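Home | Tickets | My account | Help
Filed under: Chargers & Small Electronics
Ticket 2599 — Status: waiting on customer

3 February 2025, Dorottya Kelemen wrote:

Hi again! So I did what Eoin suggested and tried the little green charger in a different outlet, and then in the hallway one too, just to be stubborn about it. Same thing both times — my phone says it's charging, then two minutes later it gives up. The Plotine cable works fine with my old charger, so I'm pretty sure the cable is off the hook.

I also had a good look at the USB port with a flashlight (no lint, nothing bent that I could see) and wiped the whole thing down with a dry cloth. It never gets hot or smells funny or anything scary like that.
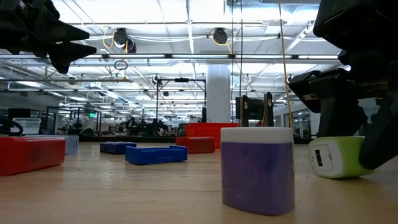

One more thing I forgot last time: my tablet won't charge from it at all, not even for a second. Do you still want me to try it overnight, or is that pointless now? I'd love a swap for the same lime green and white one if you have any left, because I can always find it in my bag!

Thanks, Dorottya

2 replies · 0 shares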